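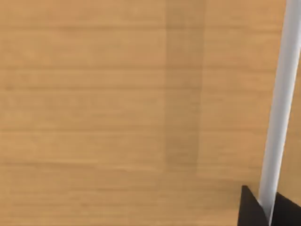
Vusden Community Kitchen – November walk-round, with comments

Checked by: Noreen Kiani, with Josefien Nijs taking notes
Started just after 4 p.m.

1. Exits and hallway
Back door opens fully: OK
Hallway clear: NEEDS ATTENTION
Comment: The folding chairs have crept back into the hallway again, and I do understand why, as it's such a handy spot when you're packing up after a long supper. Please walk them down to the closet all the same. We need the full width, especially for Hammad's mother and her walker!

2. Fire extinguisher and blanket
Gauge in the green: OK
Blanket on its hook: OK
Comment: The tag is signed and readable. Thank you to Kausar Bugti for moving the coat stand that used to hide it.

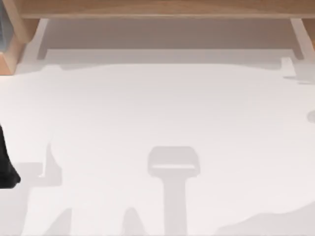 3. Stove and hood
Gas shutoff turns freely: OK
Hood filters clean: NEEDS ATTENTION
Comment: The filters are tacky along the lower edge. A soak in hot water and dish soap should do it – Zubaida Orakzai has kindly offered to take them home, and she'll have them back before the next supper.

4. Refrigerator and freezer
Door seals: OK
Temperature log filled in: 5 entries missing
Comment: I know it's a bore to write the number down when you're rushing for the bus, but it really is the first thing the county asks to see. The pen is now on a string, so let's all be good about it.
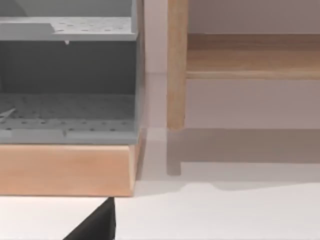
5. Hot water and hand washing
Soap and paper towels: OK
Hot tap at the hand sink: SLOW
Comment: It took 90 seconds to warm up, and I stood there the whole time with my hand under it, chatting with Josefien. Hammad Jatoi will call the plumber and mention the drip as well.

6. First aid box
Contents complete: NO
Comment: We're out of the blue bandages and low on burn gel. I've put both on the shopping list by the phone.

Next walk-round: Kausar, with Zubaida on notes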